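Teaching a robot arm kitchen chores by remote control

I've been driving our arm around a toy kitchen for a couple of weeks now, and I finally have a routine I like. I use Erkix to record, but most of this should carry over to whatever you have.

First, pick one short job and write it as a single sentence. Mine was "move the green cube off the stove." If you need the word "then," you've got two jobs, so split them!

Next, drive it a few times with the recorder off. Your first tries will be jerky (mine were awful) and you don't want the arm learning from those. Come in from above, slow down near the object, close the gripper, wait a beat, lift.

Now start recording. I do 70 runs per job and shuffle the toys every 3 runs. Move the target, turn it a little, swap the food lying next to it. Vary where the arm starts, too. My first set had the cube in the same spot every time, and the arm would happily grab at thin air if I nudged it over!

The toy stove and sink, with the arm in two different spots:
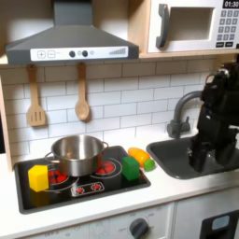
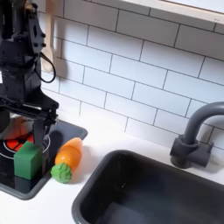 Keep your runs short. Mine are capped at 250 steps, and if I blow past that I toss the run and go again. Toss any run where you bumped something hard, too, but keep the ones where you missed a little and recovered nicely. Those are gold.

Then watch everything back at double speed before you train. It's dull, so I do it with coffee. Name your folders by job and not by day, or you'll be digging through them like I was last week.

Related posts
Setting up Okonik for two cameras
Hinrichs grippers: which fingers to buy
What I learned from 268 bad runs
Sarkia controller, first look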